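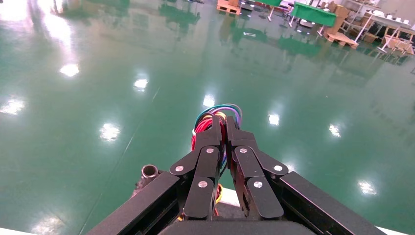 ## Let the massage be quiet

I have gone for massage in Natlow for many years, first for my neck and later for my lower back. I am 58 and I sit at a desk, so this is not a luxury for me. I want to write about one small thing that I believe is going in the wrong direction, and it is the talking.

In the old practice on Drulthorpe Street, the therapist Mateja Tomić asked me two questions before we started: where is the pain, and is there something new with my health. After this she worked for 40 minutes and said almost nothing. If she needed me to turn, she touched my shoulder. I came out a little sleepy and my neck moved again.

Since the spring I go to a larger place in Turnelwood. The hands are good, I must say it. But during the whole treatment I hear explanations. My fascia is "sad." My left hip is keeping old anger. I should buy a package of 16 visits for $389 and a magnesium oil. I lie with my face in the hole of the table and I try to answer politely, and I can feel my shoulders climbing up to my ears.

I understand that some clients like conversation. Many people live alone, and an hour with a friendly person can help them as much as the massage. I would never ask for silence as a rule for everybody. I only wish that somebody would ask me at the door, the same way they ask if I prefer firm or light pressure.

And the selling should wait until I have my shoes on. A person who is lying down half dressed is not in a good position to say no. Last Tuesday I said yes to the oil. It smells of mint and I have not opened it again.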